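Refurbishing office desktops: notes for speaker
Anathi Radebe
06/08/2020

1. Start
Say hello, give the Kollo numbers: 63 desktops in, 10 kept for parts. Don't read out the serial list.

2. Before opening
Power cord out, hold the power button for 4 seconds. Lay the tower on its side on the bench, panel side up. Mention the lost screws at Coetzee.

3. What we look at first
Power supply label, then the drive cage. Blue clips and carriers are the parts you move by hand. Memory slots are next to the processor, so check them while you're in there. Leave the SATA cables plugged in until the drives are labeled.

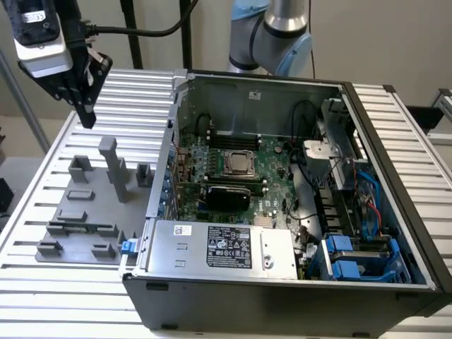 4. Cleaning
Short bursts of air, hold the fan still. Pass the brush around. Take questions on dust now, save cost for the end.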